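3.2 Time lost at shift change

The Nulten survey covered 27 small shops that had moved to the Mathias register system in the previous year. Staff kept paper logs of every task that took them away from customers for more than a minute. We received 728 usable entries. Stock questions made up the largest group, followed by register problems and tidying of the counter. Entries that named two tasks were coded under the one listed first.

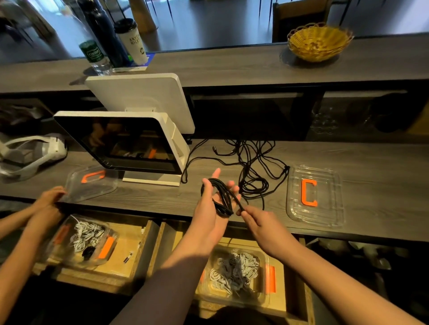

Figure 4. Winding a cable by hand at a counter with a point-of-sale terminal.

Tidying was the category we had expected to be smallest, and it accounted for 176 entries. Most were logged in the last half hour of a shift. Loose cords came up often, and the remedy was usually the one in Figure 4, where the black cable is looped over one hand while the rest of it lies tangled on the counter. Shops that used the Skedent checklist logged fewer of these entries per employee, but they also had newer counters, and we can't separate the two effects with this sample.

Register problems followed a different pattern. They were spread evenly over the day and were longer in shops with only one trained employee on duty. Section 3.3 compares these results with the Irkik data, which used a five-minute cutoff.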